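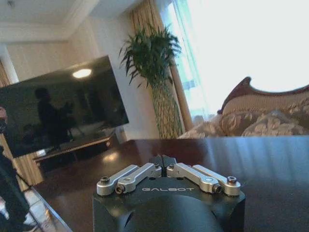 Gripper over the dining table, fingers closed. Arncombe flat, December.

Fault: arm stopped mid-reach at 2:25 pm and dropped to hold. Log says wrist joint over limit, 80 against a set limit of 25. Tried the Ollel reset twice — same code. 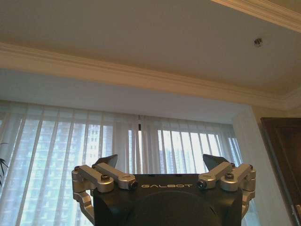

Checks
Fingers open and close fine by hand command. Tilted the wrist up toward the ceiling and the code came back. 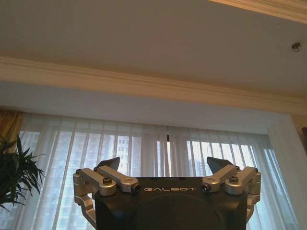
Limit file was the old Jastus one, wrong payload. Leave the e-stop in until it's replaced.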